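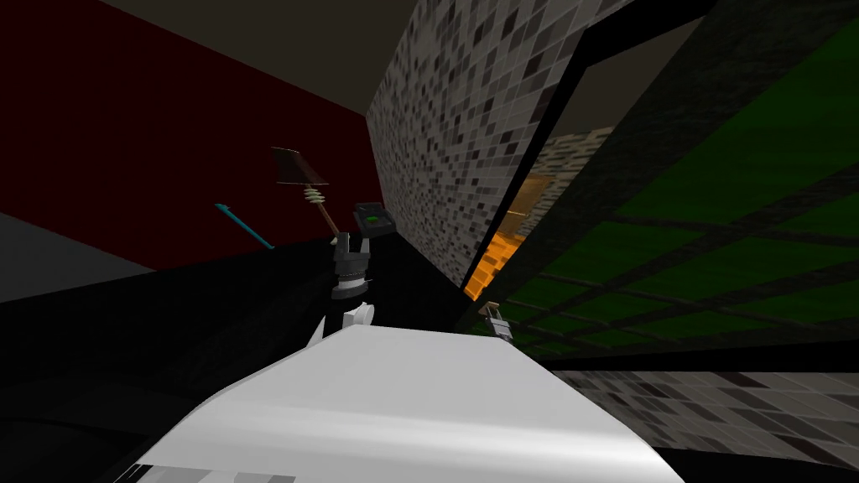

*Asked by yardgate40 in Transport & Haulage - Monday - 2 answers*

## Low bridge on the Flendari route, who pays for the detour?

Quick one as I'm back out in a bit. I drive a rigid for a small firm, mostly pallets from the Fleterier depot over to Tridordale. Council has put a new height limit on the rail bridge at the Flendari end and my truck is over it by a whisker. Going round by Yu adds 11 miles each way.

Boss says the price to the customer was fixed in January so we swallow it. Customer says not their problem. Meanwhile I'm running late on every drop and my hours are getting tight. Is there any sort of claim you can make to the council? And does the satnav need telling or does it pick up new limits by itself? Mine still sends me straight at the bridge.
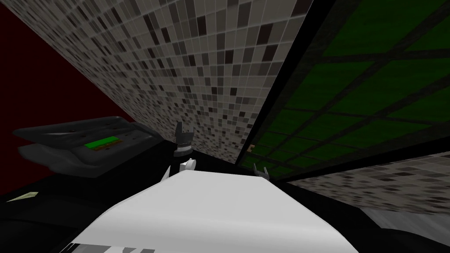 *Tiled wall and green panel*

---

**Answer 1** - 12 people found this useful

No claim that I've ever heard of. They can change a height limit if the road under has been resurfaced or they've remeasured, and the diversion is your lookout. Ask the highways office for the order though, sometimes there's a start date on it and the signs went up early.

On the price - read the contract. Ours has a line about "route changes outside our control" and we got 40 quid a run out of it. Took 2 letters. If yours hasn't got that line your boss is probaly stuck till renewal.

Satnav: car ones don't know your height. Lorry ones do but only if you've typed it in AND done the map update. Measure the truck yourself, loaded and empty. It rides higher empty. 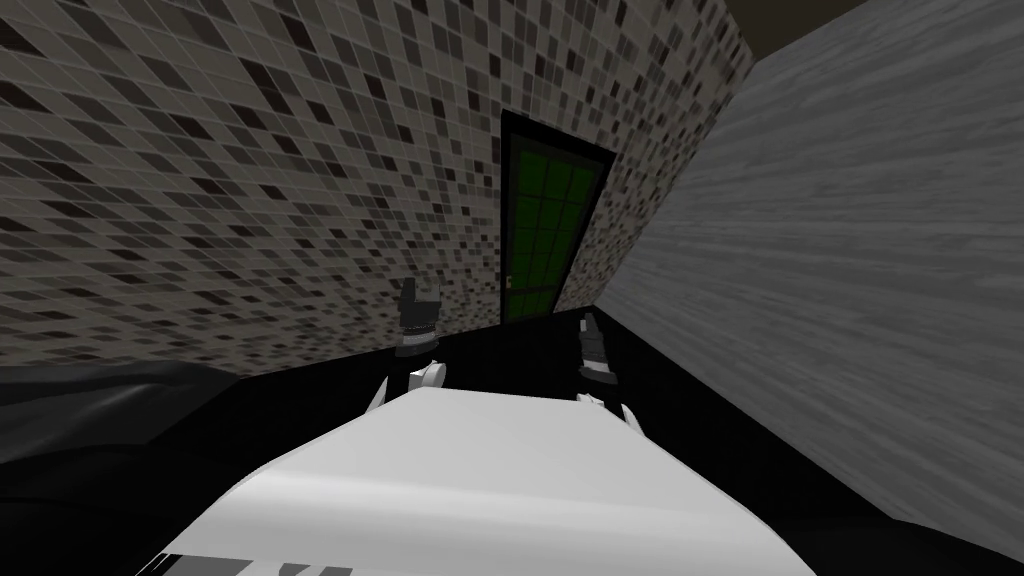

*Mosaic wall, green-glazed door*

---

**Answer 2**

just go through Yu before 7, its dead quiet then. after that the school traffic has you. dont risk the bridge, mate of mine lost the roof off a Luton and teh firm got the bill for the inspection as well

Hours wise tell your boss in writing. Text will do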